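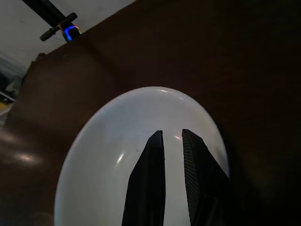

## About the Lerberg Harvest Show

We doubt most of what gets said about shows like ours, including the parts we say. "Best in the valley" was on our posters for years. Best according to whom? It came off in January.

What we can stand behind is smaller. The show runs for six days on the Emport road grounds, with livestock, baking, quilts and up to 95 exhibit classes. Last year's gate count was 3611. You may hear bigger figures around Zodham – ask how they counted the people who left for lunch and came back.

### Judging

Judges come from outside the county and see entry numbers, no names. Does that make it fair? Fairer than it was. Scores are posted in the Won Barn, and you have five days to dispute one.

### Money

Gate receipts pay for the grounds first and premiums second. We've been told sponsors would fix everything. We have a few, and the barn roof still leaks.

Exhibitor rules are at the show office, and so is the complaint form. Please use the form – the parking crew can't change your ribbon.

Page updated July 21, 2025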